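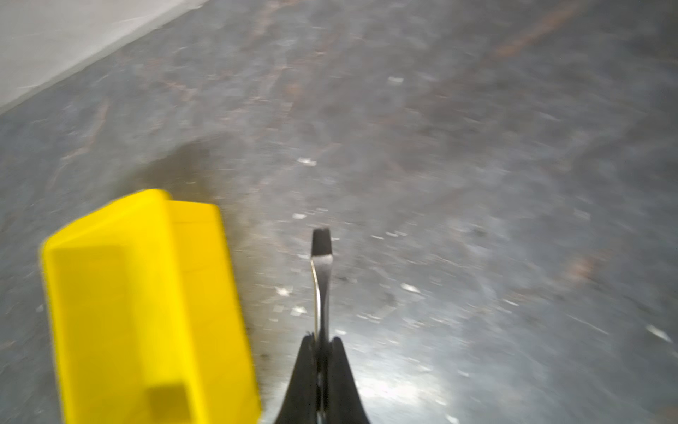 A mottled grey surface with reddish-brown streaks.

Leave the worktop alone

When my mother's kitchen was sold with the house in Travthorpe, the agent's notes called the worktop "tired" and suggested the buyers allow for a new one. It had been in place for 31 years. It was level, it was sound, and you could roll pastry on it. What the agent meant was that it had marks.

I think we replace household surfaces far too early, and that the main reason is looks. A stain is treated as a fault. In most kitchens it does no harm at all. A worktop is there to be worked on, and after a few thousand meals it will show it.

I priced a replacement for my own kitchen last May. The quote came to £2,154, including fitting and taking the old one away. The old one would have gone to the tip. I asked the fitter whether anything was wrong with it and he said no, but that people usually did the tops when they did the doors. I wasn't doing the doors either, as it happens. I had only asked because a neighbour had.

I spent £70 instead, on a new tap washer, a tube of sealant and a decent sharpening stone for the knives. The sealant along the back edge was the one thing that did need attention, as water had been getting behind it. That took an evening.

There are fair arguments on the other side. A swollen or split top is hard to keep clean and should go. Someone who has cooked in a room they dislike for years is entitled to change it, and I wouldn't lecture them. Landlords have their own problem, as tenants judge a flat in the first 2 minutes and marks count against it.

But most of us are in none of those positions. We have a surface that works and a picture in our heads of one that has never been used. Shops are very good at selling that picture. The new top will look like it until the first pan of beetroot, and then the owner is back where they started, with less money and a worse temper about spills.

My own worktop has a ring beside the hob and a patch near the kettle that won't shift. I wipe it down after supper and put the bread out on it in the morning.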